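How Do TV Dance Contests Work?

Maybe your family watches a dance contest on TV. Famous people put on sparkly clothes, dance with a partner, and get scores from judges. At the end of each show, one pair often has to go home. How does all of that get decided? We will use a show called Homholm Dance Night to explain it.

Who gets to dance?

The people who make a TV show are called producers. Producers pick the dancers months before the first show. They want a mix, so they might ask an actor, a singer, a person who reads the news, and someone who plays a sport. Most of these people have never had a dance lesson.

Each famous person is matched with a professional dancer. "Professional" means dancing is that person's job. On some shows, though, the pairs are real couples who are married or dating. Producers like couples because viewers enjoy learning how two people get along.

Homholm Dance Night starts with nine pairs. The first show this season was in September, and the last one will be in December.

Practice takes a long time

A dance on TV lasts about as long as it takes to brush your teeth. Learning it takes much longer. The pairs practice for up to 29 hours a week. They learn the steps slowly, without music, and then faster, with music. They also learn where to stand so the cameras can see their faces.

Practice days are not exciting. Dancers wear old T-shirts and sweatpants. They get sore feet and they eat sandwiches sitting on the floor. They do the same turn again and again. 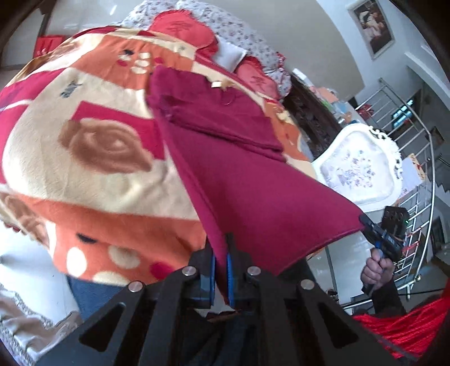

Faisal Jatoi says the hardest part was going backward. "I kept looking over my shoulder to see where I was going," he told us. "My partner made me look at her forehead for a whole week. After that I stopped bumping into things."

Each week the pairs get a new kind of dance. A waltz is smooth and has a count of three. A jive is fast and has a lot of kicks. A dancer who is good at one may have trouble with the other.

How the scores work

Homholm Dance Night has three judges. Each judge can give up to ten points for a dance. Judges look at several things:

Are the dancers moving in time with the music?
Are their feet and arms in the right places?
Do the two partners move well together?
Did they forget any steps?

The three scores are added up. If a pair gets 7, 8, and 7, their score for the night is 22.

How the voting works

Viewers at home vote too. They can use a phone or a website. On this show, voting is open for 60 minutes after the last dance. You should always ask a grown-up before you vote, as some shows charge money for each call or text.

The viewers' votes are put together with the judges' scores. This means a pair with low scores can stay if many people vote for them. It also means a good dancer can go home early.

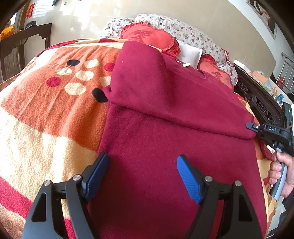 Why do people talk about the couples so much?

When two people dance together every week, viewers start to feel that they know them. They may wonder if the two are friends, or if they are in love. Some fans even make up one name for a pair by mixing their two names together.

Remember that a TV show is edited. To edit means to cut out some parts and keep others. The crew may film for days and show only a few minutes. A smile or an argument can look bigger on TV than it was in real life. Dancers who act like they are in love during a song may just be doing a good job of acting.

Famous people also get to keep some things private, the same as you do.

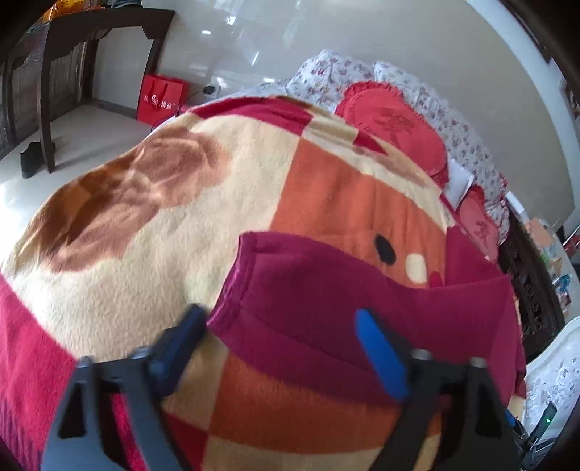

Words to know

Choreographer (kor-ee-OG-ruh-fer): a person who makes up the steps of a dance.

Live: shown on TV at the same time that it happens.

Producer: a person who plans a show and makes sure it gets made.

Rehearsal: a practice before the real show.

Season: a group of shows that belong together. Homholm Dance Night makes one season each year.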